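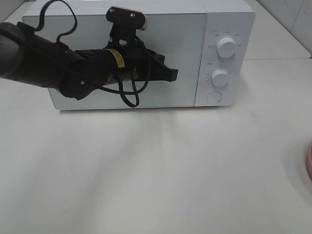
Dial microwave or buttons for my mom's kitchen?

Posted by Cadi Morgan in Kitchen & Small Appliances

Hi all, hoping somebody can talk me out of my indecision. My mom is moving into a smaller apartment in August and the built-in microwave stays behind with the house, so we need a countertop one. She's 81, sharp as anything, but her eyesight is going in one eye and she has arthritis in both hands. She mostly reheats soup, does oatmeal in the morning, and makes a baked potato when she can't be bothered with the oven.

My brother wants to get her a fancy one with a touch panel and a sensor that figures out the time for you. I lean toward the kind with two knobs, one for power and one for time, like we had when I was a kid. But I've read complaints that the timers on those are hard to set for anything under a minute, and that the numbers are tiny and printed in pale gray. Mom is a big fan of the 30-second warm-up for her coffee (don't get me started).

Also, the counter is 23 inches deep and there's a shelf over it. Do I need to worry about that? And does wattage matter much for one person? Budget is flexible but I don't want to go crazy.

Posted by Delyth Llewellyn

Get the knobs! I went through this with my dad and the touch panel was a disaster. It was one of those flat membrane things where you can't feel where one button ends and the next begins, and he'd press Start and get Popcorn, or press it three times because he wasn't sure it had registered, and end up with ninety extra seconds on a cup of tea. We gave that one to my nephew and bought a plain two-dial one from the Hikel outlet over in Sollport, and he's used it every day for four years now.

About the markings, you're right, they're often way too faint. We fixed that with those little raised rubber dots you can buy on a card (craft stores have them, or ask at a low vision clinic, ours gave us a sheet for free). Put one at the spot for 1 minute and one at 3 minutes and leave the rest alone. If you put dots everywhere she won't know which is which. I used orange, but let your mom pick the color since she's the one who has to see it.

For short times, the trick on a mechanical timer is to turn it past two minutes and then bring it back down to where you want it. A lot of manuals tell you to do it that way. It's still not exact. Dad's 30 seconds is anywhere from 25 to 45, and his coffee has survived.

Try the knobs in the store with your own hand sort of half closed, like your fingers hurt. Some of them are slick and round with nothing to grip and they're stiff too. And check the door! Everyone looks at the controls and forgets the door. A pull handle was easier for Dad than a push button, but your mom might be the opposite.

Posted by Botond Hegedűs

I sold appliances at Mostyn for a long time, so here's the boring part.

Depth: measure the microwave with the door open too, and allow for the plug at the back. Then look in the manual under installation for clearances, because they vary a lot. Some want several inches above the top, some want less. A low shelf can rule out a model that fits fine otherwise. Do this before you buy. Returns are a pain once the box has been opened.

Wattage: for one person, 700 is OK and 900 or 1000 is nicer. The thing to watch is that package directions are usually written for a stronger oven, so with a 700 she'll be adding time to everything. If she goes by the package, get the stronger one. Don't mix up cooking watts with the input number on the back label, that one is always higher.

Outlet: it should have its own if you can manage it. Toaster and microwave on the same circuit will trip the breaker in a lot of older buildings.

I don't agree that knobs are always better. My aunt hated the ticking and she left the timer running with nothing inside more than once, since on some dial models it starts the second you turn it with the door shut. There are digital ones with real push buttons and a big "add 30 seconds" key. For somebody who mostly warms up coffee that's one press. Worth a look.

Posted by Myfanwy Prothero

my mother in law just uses a saucepan

Comment by Cadi Morgan

Thank you all so much! I measured and the shelf is lower than I remembered, so that's coming down or moving up before anything gets bought. Taking Mom along to try both kinds with her own hands, which I should have thought of in the first place. Delyth, do the rubber dots stay on when you wipe the thing down?

Comment by Delyth Llewellyn

Ours have! Clean the spot with rubbing alcohol first and let it dry. I've replaced one in four years and I think the grandkids picked that one off.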